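Pernlow – Storage for the work table

Home > Trays and boxes > Okia sorting tray, 12 compartments

Okia sorting tray

Article: Okia 12
Material: wood
Compartments: 12, in three rows of four
Outer length: 42 cm
Delivered with: tray, one dark navy table cloth, care sheet
Availability: in stock

The Okia is a flat wooden tray for the cables and small things which otherwise travel around the table. It is divided in a fixed grid of twelve equal compartments. We designed it first for short cables, the kind you use every day and put away every day, and this is still what most of our customers buy it for. One cable is coiled by hand and laid in one compartment. You see from above what you have, and you take one without pulling three others with it.

We have made the Okia since four years. The drawing is by Birger Hovland, who also made our older tray Dalen, and the two look like relatives. The Dalen has long open channels for pens, rulers and files. Many customers told us that they put cables in the Dalen and that the cables did not stay there. A coiled cable wants to open, and in a long channel nothing is stopping it. In a closed compartment the coil leans against four walls and stays as it was laid.
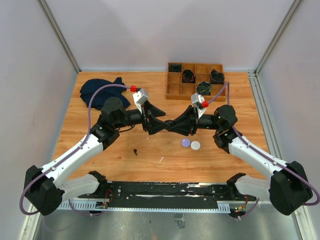

How to coil for the compartments

It is not necessary to tie the cable. Make the first loop over four fingers and let the following loops be a little smaller than this one, then press the coil together and put it down flat, with the plugs on top. If the coil is too big, it will climb over the wall into the next compartment, and you should start again with a smaller first loop. Thick power cables with a heavy plug do not fit well. For those we recommend the Lornow box, see below.

Please do not force a cable into a small circle if it is stiff. Cables have their own direction and you can feel it in the hand after a few times. Turn the cable between the fingers a half turn for each loop, and it will lie down without fighting. Oda Lundgren from our workshop shows this to visitors at the open days in September, and it takes less time to show than to write.

Some customers prefer to give each compartment a fixed content, with labels. Others only put one thing in each place and do not care which one. Both are fine. We do not engrave the compartments, but the upper side of the walls is wide enough for a narrow paper label. Use a label with weak glue. Strong glue takes some of the surface with it when you remove it.

What people keep in it

Cables are the main use. We also receive letters and photos from customers with quite other contents: buttons, seed bags, watch parts, chess pieces, tea bags, the small keys for which the lock is already lost. A school in our town uses six trays in the craft room and wrote to us that the children understand the grid without explanation. A piano tuner has one in the car.

For very small things like screws and washers the tray works, but you should know one thing. The inside corners are straight, and a small screw that lies in the corner is difficult to take with the fingers. We suggest that you tip the tray a little to one side, or lay a piece of felt on the bottom. Felt pieces cut to size are available as accessory, in a bag of twelve.

The table cloth

With every Okia comes one cloth in dark navy. It was Lukian Yatsenko who wanted to include it, and at first we were not all convinced, as it makes the package thicker. Now we get more questions about the cloth than about the tray. You can spread it under your work, so that a screw that you drop does not roll so far, and you can wipe the table and the tray with it. When it is not in use you can leave it bunched at the back of the table. It does not need to be folded.

The cloth may be washed with other dark clothes. In the first wash it loses some color, so please keep it away from white things. Do not use softener, the cloth will then only push the dust around. Extra cloths are sold in packs of 2.
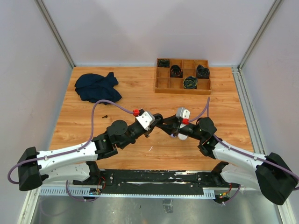 Where to place the tray

Think about which hand takes the cables. If you are right-handed, the far right corner of the table is usually a good place: near enough to reach, and outside of the area where you work. Left-handed people mirror this. The middle of the table should stay free. This sounds evident, but we have visited many workplaces where the storage stands in the middle and the work is done on the edge.

The tray has a smooth underside without feet. It can be pushed over the table with one hand, also when it is full. On a lacquered table top this goes very easily, maybe too easily for some. If you want it to stand more firmly, put two strips of thin cork under it. We do not mount rubber feet at the factory, as some types of rubber can leave dark marks on a light wood surface after a summer in the sun. We had this problem with the first series and we had to exchange a number of trays.

Before you put the tray back at the end of the day, look over the table for small parts. A black screw on a wood table is easy to see when you look for it and very easy to forget when you do not. We have one compartment for this purpose in our own trays, the front left one. Everything without a home goes there, and it is emptied when it is full.

Care

Wipe the tray with a dry or slightly damp cloth. Do not leave water standing in the compartments. Crumbs and dust collect in the corners, and a dry brush of the type used for painting is the best tool to take them out. You may also turn the tray over and knock on the underside with the flat hand – but take out the content first, we have to write this after a telephone call last winter.

The surface is treated with oil. Once in a year it can be oiled again, with a thin layer, and the rest wiped off after fifteen minutes. If the wood has become rough, sand it lightly with fine paper before the oil. Do not use 80 paper, it is too coarse and you will see the scratches afterward. Cloths with oil must be laid out flat to dry outside and never thrown in the trash as a ball, they can start to burn by themselves.

Keep the tray away from radiators. A fixed grid does not like fast drying, and the divider walls can become loose. A loose wall can be glued with ordinary wood glue. If you are not sure, send it to us and we glue it for you. You pay only the shipping in one direction.

Questions we often receive

Can the dividers be taken out?
No. They are fixed. We tried a version with loose dividers and it made noise each time the tray was moved. If you need larger compartments, choose the Dalen or the Lornow.

Can the trays be stacked?
Yes, 2 on top of each other without problem. With more trays the stack becomes unstable, and the content of the lower ones is anyway not visible. There is no lid.

Is it possible to hang it on the wall?
We do not recommend this. The compartments are open at the front and not deep enough to hold things when the tray stands upright.

Does it fit in a drawer?
In many drawers, yes. Please measure the inside of the drawer and not the front.

The color of my tray is different from my neighbor's tray.
Wood varies and becomes darker with light. A new tray next to an old one will look pale in the beginning. After some months the difference is smaller, but it does not always disappear completely.

Do you sell the tray without the cloth?
Not at the moment.

Related products

Dalen – pen and tool tray with long open channels, same height as the Okia, so they can stand side by side.
Lornow – deep box with two rooms, for power supplies and thick cables.
Felt pieces for Okia, bag of twelve, gray.
Table cloth dark navy, pack of 2.

Delivery and return

We send from our own workshop, normally in the same week. The tray is packed in paper and cardboard. Please keep the cardboard until you have looked at all corners of the tray. If one is damaged, send us a photo of the corner and one of the package, and we send a new tray.

Unused trays can be returned within 42 days. The cloth must be in the package too. For larger orders, for example for schools and workshops, please write to Sixten Isaksson, who can also say when the next series will be ready. Questions about repair go to Njål Lindholm. Both of them read English, but the answer may take a day more than in our own language.

Page last changed 6/12/19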